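Home Projects Kitchen Craft Corner Small Spaces About

One Table, Two Jobs: How to Set Up a Breakfast and Craft Spot That Works

Posted in July by the Brevcombe Home Notes editor
826 shares 9 comments

I love a table that earns its keep! When we moved into our little place on the Tritthorpe side of town, there was exactly one corner that could hold a table, and two things I wanted from it: toast in the morning and somewhere to cut paper and fabric at night. After a lot of shuffling I have a routine I'm really happy with, and it takes me less time than making the coffee.

What you need

A plain flat tabletop, a toaster, one plate that you like looking at, a self-healing cutting mat and one small box with a lid for the bits. You can add more later, but please try it with just these first. My early version had a bread bin, a fruit bowl and a jar of pens on it, and I ended up cutting cards on my knees.

Step 1: Measure before you move anything

Get the tape out and write down the width and depth of the table top. My Fastell table is 93 cm across, so every inch counts (I know, I mix my units, I always have). Now measure your mat and your toaster and sketch them on scrap paper. Ten minutes with a pencil saves a whole evening of lifting.

Step 2: Pick a hot end and a cutting end

Toaster at one end, mat at the other. The toaster goes wherever the outlet is, so that half of the decision is made for you. Leave clear air above it and keep it well away from curtains, paper and anything hanging. The cord should reach the outlet without crossing the part of the table where you cut. If it doesn't, swap the ends over – don't be tempted to run it under the mat.

Step 3: Give the plate a parking place

I keep the plate right by the toaster so the toast has a very short trip. A dark plate looks gorgeous on a warm orange wood, and one with raised rings has a bit of drama even with nothing on it. Glossy black does show every crumb and fingerprint, so have a soft cloth handy. I wipe mine in circles, following the rings, and it comes up like a mirror. 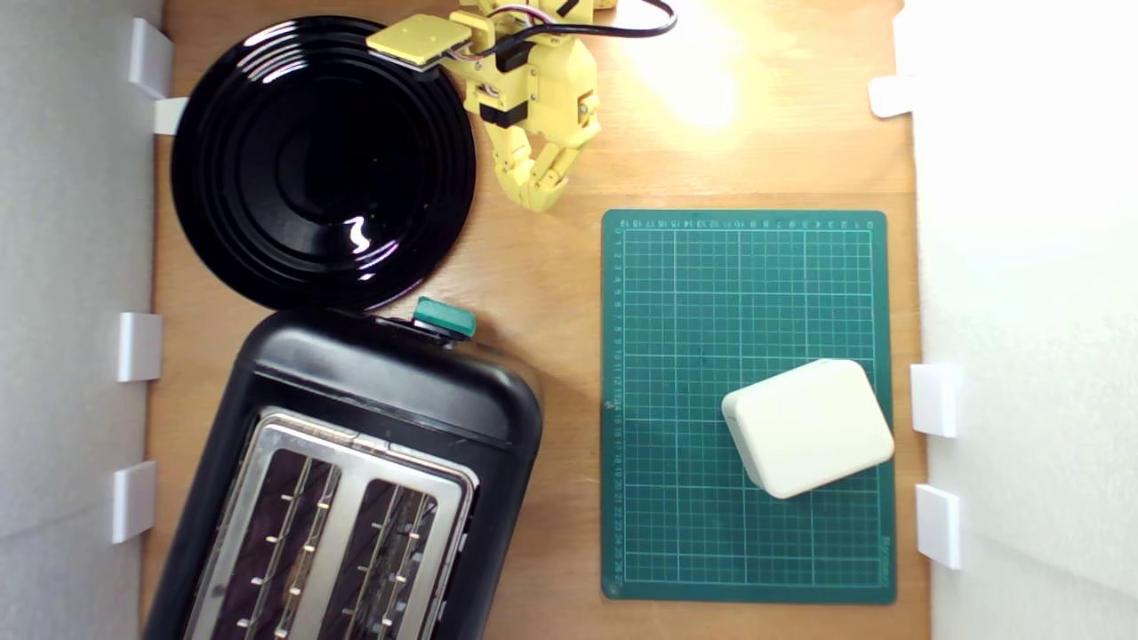 Step 4: Lay the mat flat and leave it flat

Self-healing mats hate two things, heat and being rolled. Keep yours away from the toaster and never put a hot plate or mug on it, or you'll get a warp that no pile of books will ever press out. Ask me how I know! If you have to put it away, slide it flat behind a cupboard or under a bed.

Line up one long edge of the mat with the edge of the table. It makes straight cuts so much easier, and you'll stop nudging it sideways with your wrist.

Step 5: One little box, and be strict about it

Mine holds spare blades, two clips and a stub of pencil. That's all that's allowed in. A small rounded box in a pale color is easy to spot against a green mat, and there are no sharp corners to catch your sleeve. When the lid won't close, something has to go.

Step 6: Do the crumb sweep

Before any cutting, unplug the toaster and let it cool. Slide out the crumb tray if it has one and empty it, then brush the table toward the toaster end, away from the mat. Finish with a barely damp cloth and a dry one. Butter on cardstock is a heartbreaker, and I once lost a whole set of Pappas gift tags to a single smear.

Step 7: Check the light

Sit down in your usual chair and look across the wood. A varnished top can throw back a lot of glare, and it's hard to follow a ruler with a bright patch next to it. Move the lamp a little to one side, or turn the mat a few degrees. I found a soft lamp at my left elbow works best for me, and lefties will probably want it on the other side.

A few extras

Pale walls around the table bounce the light nicely, but they do collect splashes, so wipe them when you do the table.

If you share the spot, agree on a changeover time. Ours is 10 a.m., and after that it's paper and scissors until supper.

Next month I'll be trying the same setup on a fold-down shelf, which is half the depth. Wish me luck with the toaster!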